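A Desk Lamp as an Object of Everyday Product Study

Student project report, Woltum, second term

For the project we had to choose one object which people use at home every day, and write what is good and what is less good in it. I chose a small white desk lamp. Its shade has two rounded bumps like ears, so my classmates at once said it is a bear. I think it is more a cat.

The lamp is interesting to me for its base. In a student room in Woltum there are usually only 2 wall sockets, and one of them is behind the bed. A lamp which also gives outlets saves space on the desk.

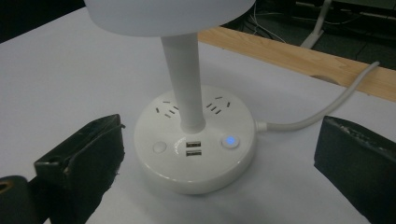
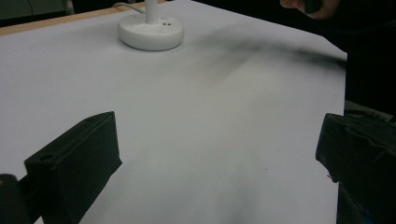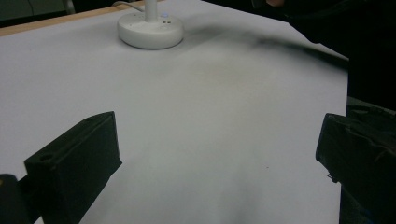
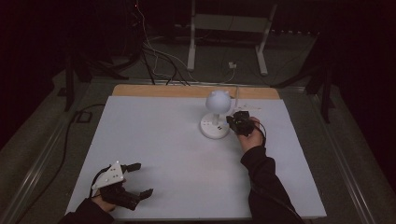 Flakside Student Papers, No. 3, page 964

The base is round, with outlets on both sides of the stem and two USB ports in front. Next to the ports there are two round buttons — one is flat, the other has a blue light. In the dark this light helps to find the button, but I would prefer it weaker near a bed.

The cable leaves from the base and must go over the far edge of the table. I consider this a weak point. When the lamp is moved closer to the reader, the cable crosses the place where books should lie. A clip under the table would be enough, in my opinion.

I did not measure the light. This can be done in the next stage of the project, together with a test on a smaller desk.

Related reports
Storage boxes for a shared kitchen
The Kandasamy folding chair: notes on use
Galtton wall shelf, assembly in 300 words
Reading corners in student rooms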